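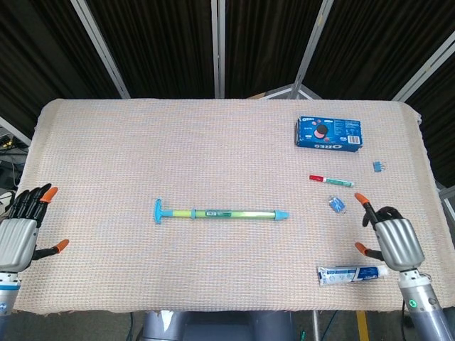 Ticket 302: Right hand drops or refuses small items, left hand smug about it
Status: Open
Site: Hollby
Component: Hands / hand controller
Opened: 27/08/2023

Summary
We are comparing the Fakitcombe controller with the Lekota controller on the same pair of hands. With Fakitcombe, both hands close when told. With Lekota, the right hand closes on large things and develops opinions about small ones. The test set is the usual tabletop stuff: Oreo box, toy water pump, toothpaste, marker, binder clip, blue packet.

Steps to reproduce
Load the Lekota profile. Start with both hands open over the cloth. Ask the right hand for the toothpaste. Then ask it for the binder clip.

Expected
Toothpaste, then clip.

What we get
Toothpaste, usually. For the clip, the thumb stops short, the controller reports a successful grasp, and the arm carries a handful of air to the drop point with great care.

Log

Entry 1. Restarted everything. Same result. Noted here so that support can skip asking.

Entry 2. Swapped the left and right profiles. The fault stayed with the right hand, which ruled out the profile and also my favorite theory.

Entry 3. Cevville support suggested recalibrating the thumb. Did it twice, the first time with the wrong hand selected. The menu calls them Hand A and Hand B and I would like to meet whoever chose that. Toothpaste improved. Clip did not.

Entry 4. Raised the contact threshold to 800 on the right hand only. No more false grasps on the clip. Also no more real grasps on the blue packet, which crinkles at a touch and apparently never pushes back hard enough to count. Put the threshold back.

Entry 5. Wondered if the fingertips were catching the cloth — the front edge is frayed and the weave is fine enough to snag on. Lowered the approach speed and raised the hover height. The clip attempts now fail more slowly.

Entry 6. Back to Fakitcombe, same hands, same cloth. Clip picked up on attempt 4. Not pretty, but it came off the table and the log agreed with reality, a combination I had started to miss.

Current thinking
Lekota seems to treat thumb stall as contact. Fine for a cookie box, useless for anything thin. Fakitcombe waits for the finger and thumb readings to agree before it celebrates.

Waiting on
Cevville, for firmware 2 on the thumb driver. They say September. Until then, small items go through Fakitcombe, and please don't change the thumb calibration on Hand B. Hand B is the right one. I checked.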